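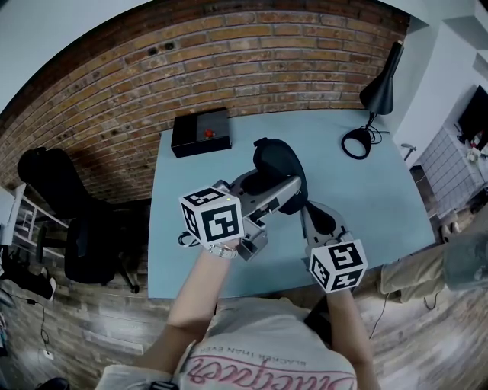 An operator working with two hand-held grippers at a table. The cubes on the grippers carry black square markers.

Hand-held gripper demonstration practice

Hand-held gripper demonstration practice is the set of working rules followed when a person records manual tasks with grippers held in the hands, so that the recordings can later be used to train robot arms. The rules cover the workspace, the equipment, the conduct of the operator and the handling of the recordings. Most are house rules written by individual laboratories and contractors. The best known of these is the Lodness Guide, named after the workshop where it was drafted.

Background

Early recording work was done with few written rules, and results from different rooms were hard to combine. Tables stood at different heights, markers were fixed in different places, and operators began and ended a task in their own way. The Lodness Guide was written by Shahzad Gondal and Mehwish Warraich to deal with these differences. A revised version, edited by Irfan Qureshi, added the section on rest and the section on bystanders. The Sterville and Grurno sites use the revised version with local changes.

Workspace

The guide asks for a table with a plain, matte top in a single color. Lamps are to be set before the first recording and left alone until the session ends. Cables on the floor are to be run along a wall or taped down, and rolling chairs are to be moved clear of the operator's feet. Other people may stay in the room but should keep their hands out of the working area.

Markers

Grippers tracked from outside usually carry printed square markers, often on the faces of a cube. Faces must be clean, flat and free of glare. A cube that has been knocked or refitted must be checked against the reference jig before work goes on. Sleeves, straps and loose cable should not cover a marker face. Watches and bracelets are allowed under the Lodness text if they do not touch the mount. The Sterville version bars them altogether.

Operator conduct

Each recording starts and ends with both grippers open and still. Objects are to be moved with the jaws only, and an object that falls off the table ends the recording. Soft items such as insoles, pads and cloth are to be held with the least grip that keeps them steady – a hard squeeze changes their shape and makes later recordings of the same item less useful. A failed attempt is kept and labeled as failed.

Work is limited to 24 recordings in a block, followed by a break away from the table. Parveen Janjua, who wrote the section on rest, based the limit on reports of thumb and wrist soreness among operators using trigger handles. An operator may stop at any time without giving a reason.

Records and privacy

Every session has a log giving the site, the task, the gripper pair and the date of the last marker check. People who may appear in a recording must agree to it beforehand. Recordings that show anyone who has not agreed are deleted within 60 days.

Criticism

Sohail Sial has argued that plain tables and fixed lamps make the recordings too uniform to be of use in ordinary homes. The Paracha variant of the guide answers this by letting the tabletop and lighting change between blocks, but not within one.

See also

Fiducial marker
Robot end effector
Learning from demonstration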